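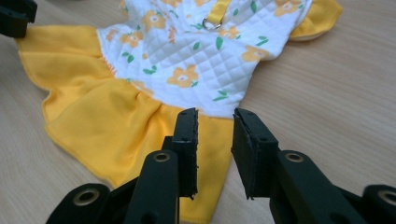 Tolside Quilted Flower Dress for Small Dogs
Item 2904

I'll say up front that I don't think most dogs need a dress. We stock this one because people kept asking for it, and because it's better put together than the others we were sent. Read the whole page before you order, especially the part about the ring.

What you get

A one-piece pet dress with a white quilted bodice and a bright yellow ruffled skirt. The quilting is a diamond grid, slightly puffed, printed with yellow and orange flowers and small green leaves. The waist is gathered. The skirt hem has a fine overlocked edge, and it falls in waves. A narrow yellow strap carries a small silver metal D-ring for a leash.

Tolside calls the quilting "warm." I wouldn't count on it. If your dog shivers in October, buy a coat.

The ring

It's metal, which I like. It's also small, and it hangs from a dress. Fine for a calm dog on a short walk. For a dog that lunges at squirrels, put a harness on and clip the leash to that. Please don't write to tell me yours has never pulled.

Sizing

Three sizes, and the maker's chart runs hopeful. Measure around the widest part of the chest with the dog standing up.

Small: chest up to 13 inches
Medium: chest up to 16 inches
Large: chest up to 19 inches

If you're between sizes, go up. The gathered waist looks like it ought to forgive a lot, but the bodice is what has to fit. Long-backed dogs will find the skirt sits farther forward than you'd expect.

Washing

The tag says machine wash. We say cold water, by hand, and lay it flat. Elsa Turunen in our returns department put one through a regular hot cycle to see, and the quilting went lumpy. No tumble dryer, no iron on the skirt.

Compared with the Minuto

We also carry the Minuto dress. It costs less, has a plain cotton bodice and comes with no ring at all. For a birthday photo and nothing else, the Minuto will do the job and you can keep the change. The Tolside is neater around the waist – whether that's worth the extra money is your call.

Returns

2 weeks from delivery, unworn, no hair on it. We do check for hair. Ruffles hold on to it more than you'd think, so try the dress on over a clean towel and don't let the dog roll.

Questions about fit go to Nelli Seppälä at the order desk. Send the chest measurement – the breed alone won't help her.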